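Skivero — Lampe frontale rechargeable HF 114
Accueil / Éclairage portatif / Lampes frontales / Skivero HF 114
Référence : SKV-HF-114
Disponibilité : en stock
Garantie : cinq ans sur le corps de lampe, un an sur l'accumulateur

Présentation

La Skivero HF 114 est une lampe frontale à double faisceau destinée aux équipes d'intervention, aux services de maintenance et aux pratiquants de la randonnée nocturne. Elle délivre un flux maximal de 1154 lumens en mode Turbo et assure, en mode Économie, une autonomie de 114 heures. Le corps est usiné dans un alliage d'aluminium anodisé et se détache du bandeau pour servir de lampe coudée.

Le modèle remplace la HF 70, dont la distribution a pris fin en juillet. Les bandeaux et les clips de l'ancien modèle demeurent compatibles ; les accumulateurs ne le sont pas, le compartiment ayant été allongé.

Faisceaux et modes

Deux sources lumineuses indépendantes sont commandées par deux interrupteurs latéraux. La première produit un faisceau concentré d'une portée de 335 mètres en mode Turbo. La seconde fournit une lumière diffuse à rendu de couleurs élevé, adaptée à la lecture de plans et au travail à portée de main.

Turbo : 1154 lumens, faisceau concentré, passage automatique au niveau inférieur selon la température du corps
Standard : 335 lumens, faisceau concentré ou diffus
Travail : 70 lumens, faisceau diffus
Économie : faisceau diffus, 114 heures
Signalisation : lumière rouge fixe ou clignotante

La lampe conserve en mémoire le dernier mode utilisé, à l'exception du mode Turbo. Un appui simultané de trois secondes sur les deux interrupteurs verrouille l'ensemble des commandes et prévient tout allumage involontaire pendant le transport.

Alimentation et charge

La HF 114 est livrée avec un accumulateur lithium-ion de format 21700, muni d'un circuit de protection contre la surcharge, la décharge profonde et l'inversion de polarité. La recharge s'effectue par le port USB-C situé sous le bouchon arrière ou au moyen d'un chargeur externe. Un témoin à quatre positions indique le niveau de charge pendant les cinq secondes qui suivent l'allumage.

L'emploi d'éléments non protégés est proscrit. L'utilisateur veillera à refermer complètement l'obturateur du port après chaque recharge — l'indice de protection IPX8 n'est garanti qu'à cette condition.

Caractéristiques techniques

Flux maximal : 1154 lumens
Portée maximale : 335 m
Masse sans accumulateur : 70 g
Longueur du corps : 114 mm
Étanchéité : IPX8
Température d'utilisation : de -20 °C à +40 °C
Coloris : noir, gris sable (flux limité au mode Standard pour la version gris sable)

Contenu de l'emballage

Une lampe Skivero HF 114, un accumulateur 21700 protégé, un bandeau réglable avec sangle supérieure amovible, un clip de ceinture, un câble USB-C, deux joints toriques de rechange et une notice en quatre langues.
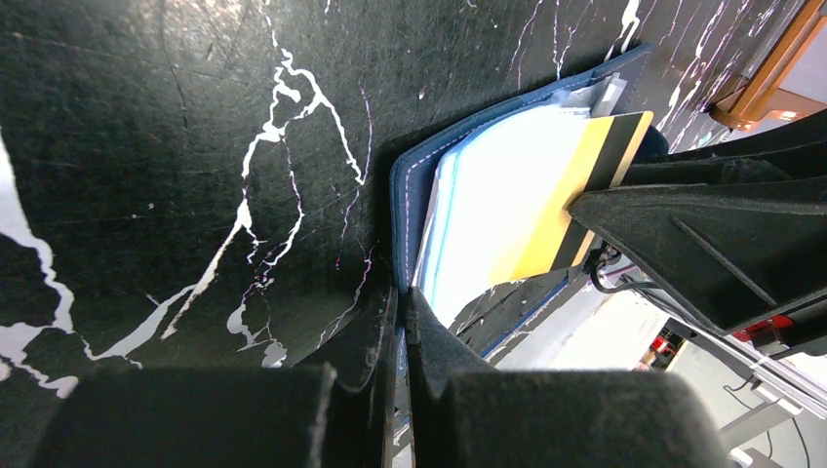
Accessoires compatibles

Chargeur Holanda à deux baies : accepte les formats 18650 et 21700, avec affichage distinct pour chaque baie. Adaptateur 12 volts vendu séparément.
Diffuseur Wullville : cône translucide à emboîter sur la tête de lampe, pour l'éclairage d'une tente ou d'un poste de travail.
Support de casque SKV-C : jeu de quatre crochets, pose sans outil.

Entretien

Les filetages doivent être nettoyés à l'aide d'un chiffon sec, puis enduits d'une fine couche de graisse silicone. Le bandeau se lave à la main, à l'eau tiède. En cas de stockage prolongé, il convient de retirer l'accumulateur et de le maintenir à mi-charge.

Conditions de vente et service après-vente

Les administrations et les entreprises peuvent obtenir un devis à partir de dix unités. Les demandes relatives aux marchés publics sont instruites par M. Dezső Szénási, responsable des comptes institutionnels. Les commandes validées avant 14 heures sont remises au transporteur le jour même, sous réserve de disponibilité.

Les produits contenant des accumulateurs au lithium sont soumis à la réglementation relative au transport de marchandises dangereuses. Leur expédition par voie aérienne est exclue vers certaines destinations, dont le Jemen ; la lampe peut y être livrée sans accumulateur, sur demande écrite.

Toute demande de prise en charge au titre de la garantie doit être accompagnée de la facture et du numéro de série gravé sous le clip.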